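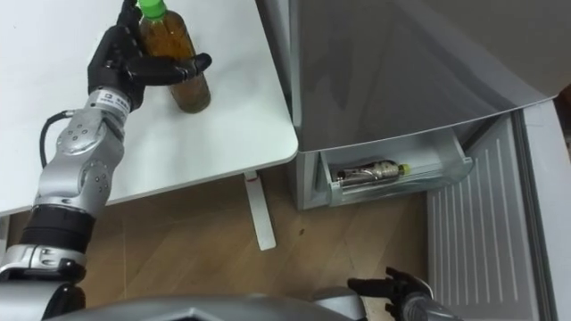 From: Todor Dimitriou
To: the Karkau trail list
Subject: Re: Karkau gorge, which way round in October?

Hello all, and thank you for the kind welcome back!

> I have only one free day and was thinking of parking at the
> Nikolaidis meadow and walking up to the Arnix saddle. Is the
> lower path open, and is it too much for my father, who is 71?

I did this one two years running, so let me try to be useful (my wife says I can't give directions without telling a story, and she may have a point). The lower path is open, but the park has moved the start, and you now cross the stream at the new footbridge by the picnic ground. The old stepping stones are still marked on the paper map. Please don't use them after rain.

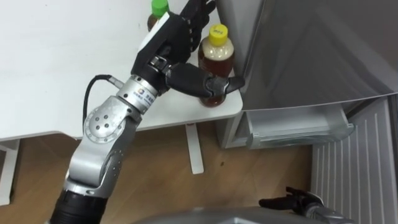 Bottle with a yellow cap on a white table.

As for your father, I'd say go for it, with a good long lunch in the middle. The saddle stands at 1156 meters, and most of the climbing comes in one stretch through the beech woods, where there are 54 wooden steps and a handrail that wobbles a bit toward the top. After that it's a lovely easy stroll, and in October the beeches are so yellow you'll want to stop every few yards anyway! We took over two hours going up, but we are terrible dawdlers and I had to look at every mushroom.

If he gets tired, there is a side trail down to Rudon that skips the rocky bit at the far end.

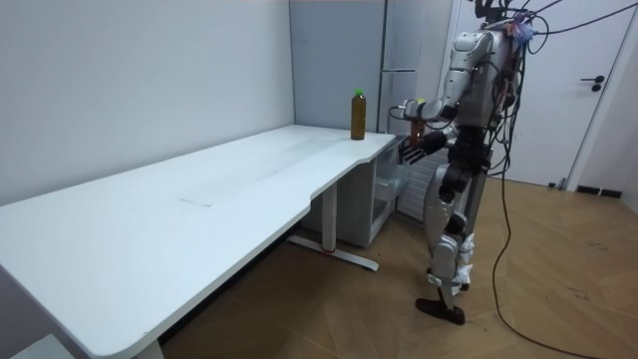 It comes out behind the chapel, and from there you can pick up the park shuttle back to the meadow. Do check the last departure on the board at the entrance before you set off, as they change it when the season winds down. Bring a warm layer too, the gorge loses its sun by three in the afternoon.

Do write and tell us how it went, and give my best to your father.

Warmly,
Todor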